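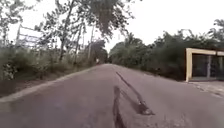 El camino viejo de Morndale, con sus grietas selladas de alquitrán.

Compré el sellador de grietas Prilel en agosto, después de pensarlo demasiado tiempo. Vivo al final de un camino estrecho de asfalto, y desde mi puerta hasta la carretera hay un tramo que pagamos entre los vecinos. El asfalto es viejo y cada invierno se abre un poco más. Hasta ahora usábamos alquitrán caliente, como hacía el dueño anterior de mi casa, y yo quería probar un producto frío que una persona sola pudiera aplicar sin quemador.

El Prilel se vende en cubos. Dentro viene una pasta negra, bastante espesa, y con el cubo regalan una espátula de goma que no me gustó nada. El mango es corto y hay que trabajar de rodillas. Al segundo metro ya me dolía la espalda y fui a buscar una rasqueta Werkstead de mango largo que tenía para limpiar el suelo del garaje. Con ella el trabajo fue mucho más agradable. Si ustedes compran el sellador, compren también una herramienta así y dejen la espátula para las esquinas.

La preparación toma más tiempo que la aplicación. Primero hay que sacar la hierba y la tierra de la grieta, luego cepillar, luego soplar. El fabricante pide que el asfalto esté seco. Yo empecé a las 7 de la mañana y fue un error: todavía había rocío en la orilla, donde los arbustos dan sombra, y allí la pasta no agarró bien. Dos días después pude levantar un trozo con la uña. En la parte abierta del camino, donde da el sol, quedó firme.

Una cosa que aprendí mirando los arreglos antiguos es que el alquitrán vertido se extiende mucho. Una grieta delgada termina como una mancha ancha, con bordes blandos e irregulares, casi negra contra el asfalto pálido. El Prilel se controla mejor. Si se pasa la rasqueta con un ángulo bajo, queda una línea estrecha y bastante limpia. No es bonito – ningún parche lo es – pero no llama tanto la atención. El color al principio es muy negro, con brillo, y a las tres semanas era ya más mate.

El rendimiento es mi queja principal. Según la etiqueta, un cubo alcanza para 21 metros de grieta. A mí me alcanzó para mucho menos, quizás porque mis grietas son profundas y en algunos lugares se juntan dos. Tuve que pedir otro cubo y esperar 6 días. Ahora, en las partes hondas, meto primero arena seca hasta dejar el hueco a medio llenar, y encima la pasta. Esto no está en las instrucciones, pero un señor de la ferretería me lo recomendó y gasté menos.

El olor es moderado. El primer día se nota desde la casa, al día siguiente casi no. En las manos, en cambio, es terrible: con agua y jabón no sale, con aceite de cocina sí. Usen guantes y zapatos que no les importe perder.

Respecto al tránsito, dice el fabricante que se puede pasar con el coche después de una noche. Yo dejé pasar dos y aun así una rueda se llevó un poco de material en la parte más gruesa. Para una entrada privada no es grave, pero en un camino compartido hay que avisar a todos.

¿Lo compraría de nuevo? Para grietas delgadas y rectas, sí. Para las anchas, de las que ya parecen un charco, creo que el método caliente sigue siendo mejor y sale más barato. También el cubo debería cerrar mejor, el mío hizo una costra por arriba en menos de un mes. Le doy tres estrellas y media de cinco, y la espátula de regalo una sola.

Hường Mạch

Comentarios (3)

pepa_lomas
Gracias por lo de la arena, yo estaba echando la pasta a cubos dentro del agujero y se hundía toda. ¿Arena fina o gruesa?

Hường Mạch
Fina, y bien seca. La gruesa también la probé y quedaron huecos.

Rulo77
A mí me pasó lo mismo con la costra. Puse un plástico pegado a la pasta antes de cerrar la tapa y aguantó hasta la primavera.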